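The Shoe Cabinet at the Door

In my mother's house, the first thing you did as a guest was to look down. There was a low cabinet beside the door, and in it the slippers for visitors. You took a pair, you put your shoes in the place of it, and only then did somebody ask you if you wanted tea. I was fully grown when I learned that in many homes people walk on the carpet with the same shoes they wore on the bus.

I have now lived for 5 years in an apartment in Mokwood, and it took me almost all of this time to build the same corner here. The hallway is 90 centimeters wide. If you open the front door and the bathroom door together, they touch each other. For a long time the shoes stood in a row along the wall, and every evening I stepped on one of them in the dark.

What I wanted was a cabinet with closed compartments, gray inside, with a light shelf on the bottom. The gray does not show the dust so quickly, and the light shelf shows it immediately. I know these are opposite things. On the walls I do not want to see the dirt, but on the place where the slippers stand I want to see it and wipe it.

I looked first in the big shops and did not find anything shallow enough. Then a neighbor told me of Atside, a small furniture workshop behind the old tram depot. They build for hallways and for boats, and they are used to customers who come with strange measurements written on an envelope. I paid 68 dollars for the drawing, and this sum was later taken off the price of the cabinet. They asked me how many people live in the home, how many visit, and what is the largest shoe. This last question I could not answer, and I had to go home and measure a winter boot.

The slippers themselves were an easier matter, or so I believed. For guests I wanted something in a brown color, warm, and with a lining inside, because the floor in the hallway is stone and in October it is already cold. I also wanted a lace or a bow on the top. It is only a small decoration, but a guest who receives slippers with a little bow understands that they were chosen.
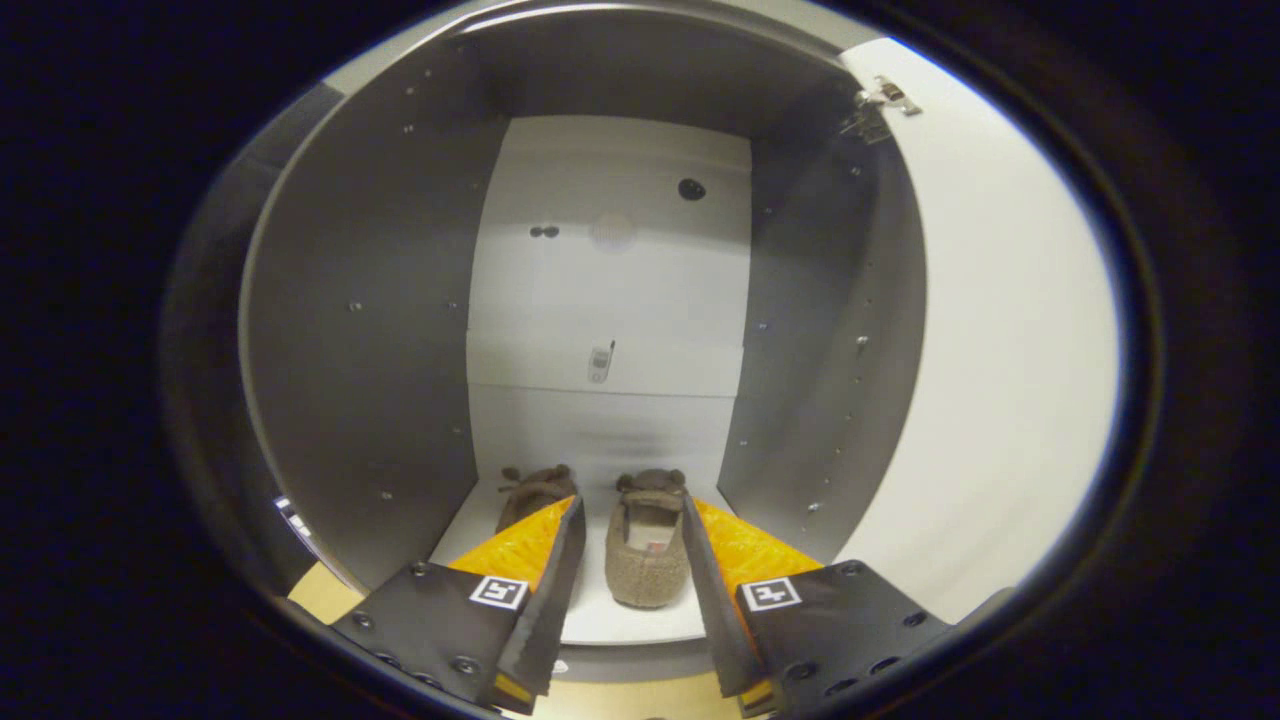
There is a correct way to put slippers in a cabinet, and I will defend it. The toes must look out, toward the person. When they look to the back wall, you see only the two openings, and in a dark hallway one pair is very similar to another. With the toes in front you recognize them at once. It is true that you must then turn them around before you step in. My mother considered this the duty of the host — she turned them for each visitor and set them on the floor, side by side, ready for the feet.

I do it also, but not for everybody. Friends who come each week turn their own.

One compartment is for one pair, and this was the advice of the workshop. At first I thought it was a waste of space. I had the idea to put two pairs on each shelf, one on top of the other, as I did with summer shoes in my old room. But a soft slipper does not like to be under something. The upper part falls down, the lining becomes flat, and after one winter the thing has the shape of a pancake. Since each pair has its own floor, they keep their form much better.

The shop where I buy most of them is Onyshchenko, at the end of the market street. It sells wool socks, aprons, bath mats and slippers, and the slippers hang from the ceiling on strings, so you must walk with your head low. The owner does not permit you to try on only one. She says that the left foot and the right foot have different opinions, and you have to hear both. I have never left this shop in less than an hour.

There I learned to look at the small things. Put your hand inside up to the toe and feel if there is a seam that will press. Bend the sole. Pull the lining a little with two fingers, and if some of it remains in your hand, give the slipper back. Read the label as well, even if it is small and sewn in a difficult place, for it is the only thing that will tell you if the slipper can be washed. I did not read it once, and I made from a good pair for an adult a good pair for a doll.

I must say something also about slippers which are animals. I was against them for many years. It seemed to me that a grown person should not have a face on the foot. Then I noticed what happens when children visit. A child who is asked to take off the shoes will often refuse, and stand on the mat with the coat on, and look at the parent. A child who is asked to choose between a plain slipper and a mouse is already sitting on the floor and pulling at the laces. 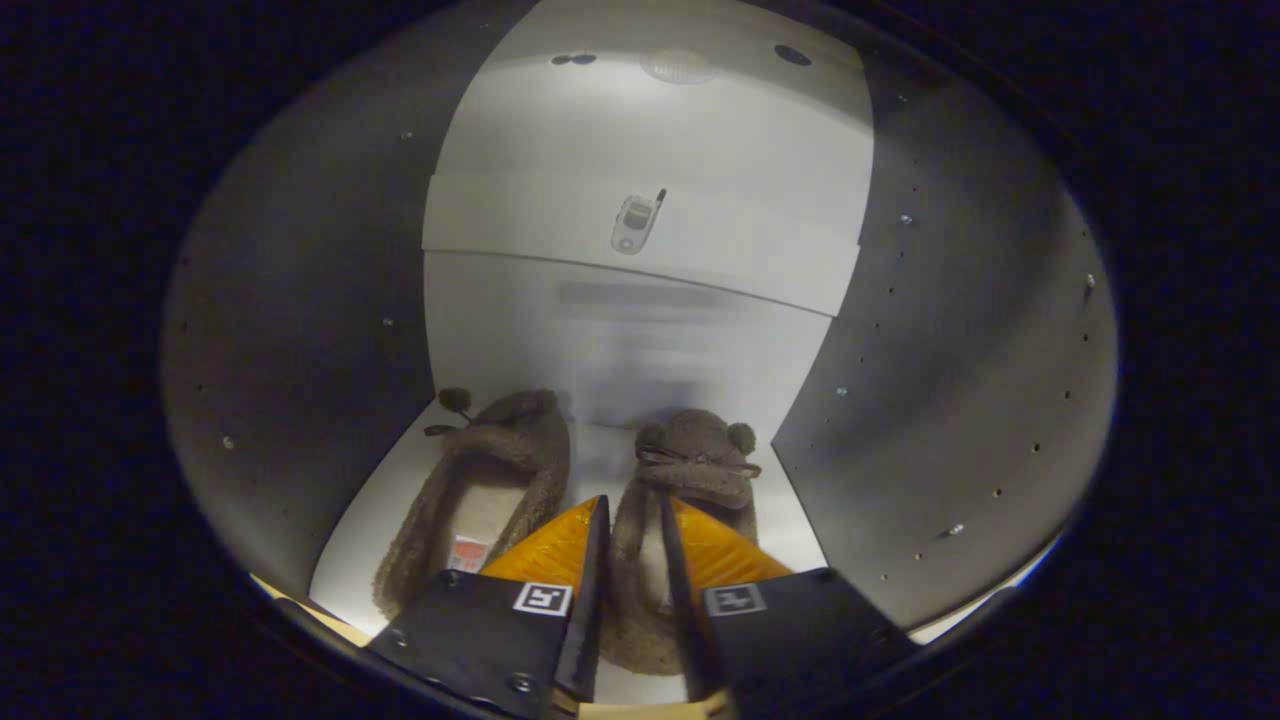
My opinion changed completely after that, and I now look for the animals first. A mouse is a good choice. The ears are small and do not catch on the furniture as a rabbit's do, and brown is a color which forgives a lot. Shaggy fabric needs some care: I brush it with an old, soft hairbrush, always in one direction, and I never put it on the radiator. Whiskers are the weak point of every mouse. Look at how they are fastened, and if they are only glued, make 2 stitches with dark thread before the first child arrives.

Adults choose the mouse too. They laugh and say that it is for the joke, and then they wear it until midnight.

For the bottom of the cabinet I use a damp cloth each Saturday, and I leave the doors open until the shelf is dry. Some people put lavender inside. I tried it, and the whole hallway smelled like a drawer of my aunt, so now I use nothing, only air. If you do not have a place for a cabinet, the secondhand shop Trader often has old wooden crates, and a crate turned on its side is a perfectly good home for one pair. Sand the edges well, or it will pull threads out of everything soft.

I still have one compartment empty. I keep it for the shoes of whoever is visiting, as in my mother's house, where a guest's shoes stood in the place from which the slippers came. On a Sunday it is not enough, and the rest stand along the wall in a row again.

Last updated: Wed 4 March
Shares: 68 | Comments: 5
Contact | Copyright | Back to top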